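About Us
Posted in: Who We Are | Office & Storage Furniture
June
By Mireille Moussa

Botlow buys, repairs and resells used office furniture. We work out of one building on Drurkeo Road, with the showroom at the front and the repair floor behind it. Most of what we handle is storage: drawer cabinets, lateral files, lockers and shelving. We also take desks and chairs when they come as part of a full office.

The business was started by Austra Sproģis and Eoin Sheehan, who had both worked at the Plisness office supply warehouse until it closed. They bought 30 file cabinets at the closing sale, fixed the ones that stuck, and sold them to a dental practice and a school. The shop is still run by the 2 of them. Austra does the buying and Eoin runs the repair floor.

Ravindran Krishnan joined to handle locks and keys. If you have a cabinet with a lost key, he can usually cut a new one from the number on the lock face. Xuân Kim schedules deliveries and answers the phone. I keep the inventory and write the listings, including this page.

Every cabinet gets the same treatment when it comes in. We empty it, wipe it down inside and out, and pull each drawer to full extension. Slides are cleaned and greased or replaced. Dents in side panels are pushed out where the metal allows it. We do not repaint unless a customer asks – most people would rather pay less and live with a scratch. Last year 881 pieces went through the shop.

Delivery is free inside Tuncer and the towns next to it. Outside that area Xuân will quote you a price before you commit. We carry pieces up stairs, but we need to know how many flights. Please have the spot cleared before the truck arrives.

We buy as well as sell. Send us the make, the size and a photo with the drawers open, and Austra will reply with an offer. We do not take particle board or anything with water damage.

Three-drawer cabinets are the thing we get asked for most, and they are a good place to start if you are furnishing a small office. They go beside a desk or in a corner and give you a second surface to put things on. A gray one goes with nearly any floor, and the flat top has room for a bowl, a can and a bag of Late July with plenty of space left in the middle. Stop in and open a few drawers before you choose – the showroom is open until 5 p.m.
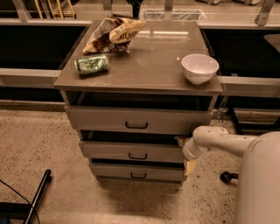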